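Mollow Cabinet Views: data card and README

Mollow is a set of simulated wrist-camera recordings made to study one narrow question: how well does a policy find and approach a cabinet door when the room around it is cluttered with textures that have nothing to do with the task? The set goes with our report on view-only door localization. You can use it without reading the report, but the split names will make more sense if you do.

What is in the release

2,888 episodes in total. Each episode is a single approach by a simulated arm with a two-finger gripper, rendered from a camera mounted at the wrist. An episode starts from a randomized arm pose and ends when the planner reports contact, times out, or hits a joint limit. All three kinds of ending are kept. Filter on the field end_reason if you only want contacts.

Each episode folder holds:

rgb - color frames, one file per step
depth - depth in meters, same numbering as rgb
pose.csv - wrist pose and gripper opening per step
scene.json - object list, materials, wall art, light settings
meta.json - split, seed, end_reason, planner version

Segmentation masks are not stored. They can be rendered again from scene.json with the script tools/remask, which takes a few seconds per episode on a desktop GPU.

How the scenes were made

Rooms come from the Girketti generator, our in-house layout tool. It places walls, molding, cabinets and pictures, then assigns a material to each surface from a fixed pool. There are 13 room layouts. Materials and pictures are drawn again for every episode, so two episodes with the same layout can look very different. Layouts do not cross splits.

Doors and panels are drawn with an inset groove and a round knob or a bar handle. We wanted the groove because it gives a strong straight-line cue that a model can mistake for the door edge. Molding gives a second cue of the same kind, and it often runs close to the door in the camera view. In the report we call these two the false edges.

Wall pictures are the main distractor. Some are plain and some are busy. Well-known paintings are mixed in with abstract images, and they may hang at any height the generator allows. Stone and marble wall textures were added in the second version after we found that flat-colored walls alone made the task too easy.

The camera rolls with the wrist, and no correction is applied. A good share of the frames look up at a surface from below at a steep angle, and the knob is often partly or fully out of view. Please do not rotate frames to level as a preprocessing step if you plan to compare with our numbers. We tried it and it changes the results. 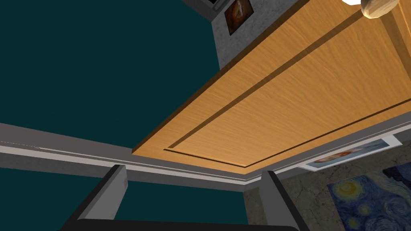 Baselines and results

Even with both fingers open and pointing up toward the trim, a view like this one gives a model little to hold on to: the wood panel is large and clear, but only part of the knob shows at the top right corner, and the molding passes right under the panel's lower left corner. Starry Night takes up the bottom right. Views of this sort are where the two baselines differ the most.

Leclerc is the plain baseline. It takes a single color frame and predicts the next wrist motion. It was trained on the full training split with no augmentation apart from small brightness changes.

Junley takes the same input plus a short history of wrist poses, and has a second output that predicts where the handle is, including when the handle is outside the image. That second output is used only during training and is dropped at test time.

On the standard test split the two are close, and we would not claim a difference from it. On the hard split, where the handle is out of view or cut by the image border at the start, Junley reaches contact more often and with fewer joint-limit endings. The gain is still there when the pose history is removed, though smaller. We take this to mean that the off-image target does part of the work by itself.

Neither model does well when a picture frame lines up with the door edge. Leclerc tends to drift toward the picture. Junley tends to stop and hover until it times out. We have not found a fix for either.

Training on fewer episodes hurts Leclerc sooner. With around 2,000 training episodes Junley had mostly leveled off, and adding the rest made little difference.

Splits

train - the default training set
val - same layouts as train, new seeds
test_std - held-out layouts, handle fully in view at start
test_hard - held-out layouts, handle hidden or cut at start

The hard split was picked by a rule on the projected handle box at the first step. It was not picked by hand, so it contains a few episodes that are easy in practice.

Known problems

Depth is wrong on a thin strip along some molding edges, where the renderer blends two surfaces. The error is small but shows up if you build point clouds.

Some rooms have pictures placed partly inside other geometry. We left them in, as removing them would have changed the seeds for everything after.

In version 1, gripper opening in pose.csv was logged one step late. Version 2 corrects this. If you downloaded before December, get the new pose files. The image files did not change.

There is no sensor noise or motion blur. Results here should not be read as a forecast of how a policy will do on a real arm. We have not run either baseline on hardware.

Intended use

Research on visual servoing, handle localization, and distractor robustness. The set is not suited to learning grasp forces or door dynamics. Contact ends the episode, and the door never opens.

Loading

Install the reader with pip install from the repo root, then point MOLLOW_ROOT at the unpacked folder. The reader loads frames lazily. On a network drive it is slow, so copy the split you need to a local disk first.

Please open an issue if a checksum fails or an episode will not load, and include the seed and the split name.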